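Kernmont K90 Thermal Paste, 25 g tub
Stock code 1564

We sell this because people keep asking for it. Whether you need it is another matter.

Kernmont say the K90 is for "demanding desktop and server use". Most pastes on our shelf say something similar. It is a grey, fairly stiff compound in a screw-top tub, with a plastic spreader that we would throw away. The maker claims a lower running temperature than its older paste. No test method is given on the tub or the leaflet, so we can't tell you what was compared with what, and we have left the figure off this page.

Zsolt Csizmadia on our Tisudthorpe counter used it on his own PC in June and saw no change worth writing down. His old paste was Bozsik Standard, at less than half the price. To be fair to Kernmont, the K90 did spread more evenly and wiped off with less fuss.

A word on "lasts the life of the processor", printed on the lid. Which processor, and how long is that? If the cooler comes off for any reason, clean both faces and put on fresh paste, whatever the lid says.
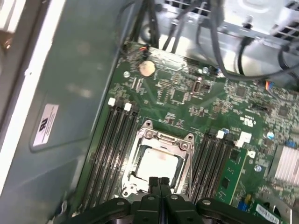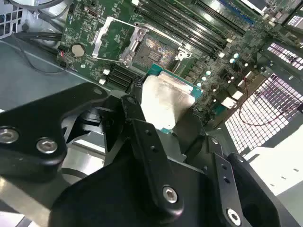

Paste goes on the metal top of the processor, never in the socket.

What you get
25 g tub of K90
Plastic spreader
Leaflet (four languages, all vague)

What you don't get
Cleaning fluid or wipes. The Andow wipes we stock do the job, as does plain isopropyl alcohol and a lint-free cloth.

Who should buy it
Repair shops that get through a lot of paste. For one home PC, 25 g is far too much, and a small syringe will cost you less.

Returns
Unopened tubs only, with the seal in place.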